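How to Rotate a Pantry Without Making It Your Personality

Filed under Kitchen, Oct 16, 2024 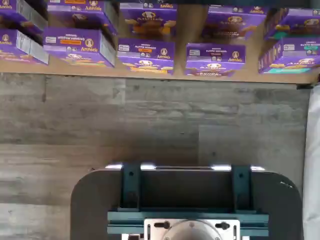
How often should you rotate the food in your pantry?

Twice a year is plenty for dry goods, and once a month for anything you opened and then lost interest in.

I do mine in October and again after the holidays, when the house in Lorkstead is full of crackers that guests brought and then declined to eat. The whole job takes one evening. If it takes two, you own too much barley.

What you need

A roll of masking tape, a fat marker, a damp cloth, and one empty cardboard box. You don't need matching jars. I bought matching jars at the Andport outlet a few years back and they now hold screws.

Step 1. Empty one shelf

One. People who empty the whole pantry at once end up eating toast over the sink at ten at night with the floor covered in cans. Put everything from that shelf on the table and wipe the shelf down, including the back corner where the honey was.

Step 2. Find the dates

They will be on the bottom, the flap, or under the price sticker. Write the month and year on a strip of tape and stick it on the side that faces out. Write large. You will be reading it with a pot boiling over behind you.

A "best by" date on dry pasta or rice is mostly a guess about taste. Dented seams, swollen lids and weevils are another matter, and those go in the trash with no discussion.

Step 3. Put it back in order

Soonest date in front, latest in back. This is the entire system, and grocery stores have been running on it for ages. Heavy cans go low. Boxes can double up as long as the rear row is the same stuff as the front row – otherwise you will buy cumin until you die.

Step 4. Deal with the box

Anything good that you won't eat by December goes in the cardboard box. Our food pantry on Butt Lane takes sealed items only, so the half bag of lentils stays with you. Sorry. Soup exists.

Step 5. Write the short list

Tape a sheet inside the door and note what you're low on. Mine has a line for flour, which I get in bags, and a line for Jellaneck mustard, which I get whenever the car happens to pass the shop.

What about the freezer?

Same method, colder hands. Do it before a big shop, and keep a cooler nearby for whatever comes out. Tape falls off frosty bags, so write on them directly, and do it before the food goes in.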